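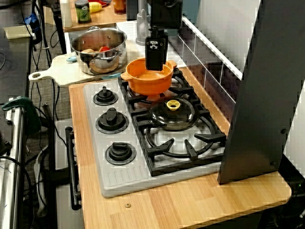

*A gripper in the orange pot on the test counter, with a glass lid on the front grate.*

Test kitchens for household robots have been around for years. Written rules for running them have not. Most labs worked from habit, and when two groups reported a success rate for the same chore, the numbers could mean very different things.

A draft guide called Quinlan is meant to fix that for tabletop work. It was put together by Prokumura, a small testing firm, and went out for comment in September. It covers 10 chores, among them moving food between pots and putting a lid on a pot.

The rules are short. The counter layout is written down before the first trial and checked against a reference photo after every reset. Items that play no part in the chore stay on the counter, in the same spots, for every run. A trial ends when the gripper lets go or when time runs out. If a person touches anything in between, the trial is logged as a failure.

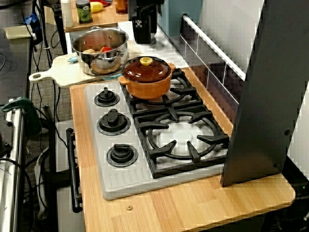

*Pot on the rear grate, lid on. Quinlan asks for a reference view of the finished state as well as the start.*

The finished state caused the most argument. An early version said only that the lid should be "on." Two labs scored the same 265 recorded trials under that wording and disagreed on 419 points of detail in their notes – where the rim sat, how far the knob leaned, whether the pot had shifted. The current text says the lid must rest on the rim all the way around and the pot must stay on its burner grate.

Safety gets its own chapter. Speed limits apply whenever someone is within reach of the arm, and the stop button has to be tested at the start of each session. Cables on the floor must be kept out of the walkway.
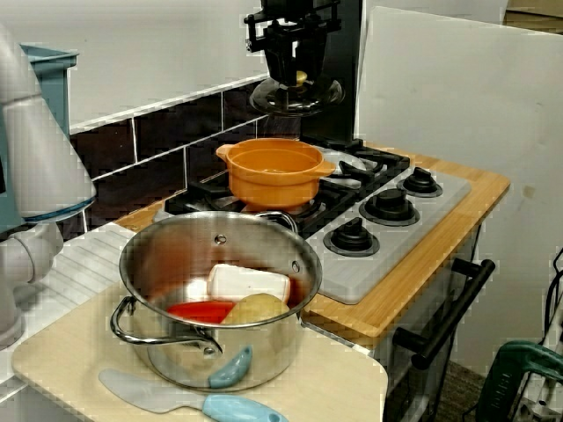 Janelle Ambrosio would like the guide to go further and require labs to publish their failed trials along with the good ones. A success rate, she said, is hard to use "if I can't see what went wrong in the rest."

Prokumura has left that as a recommendation for now. The firm received 585 comments on the draft, and the question of failed trials came up in many of them. A revised text is being prepared, with the lid rule unchanged.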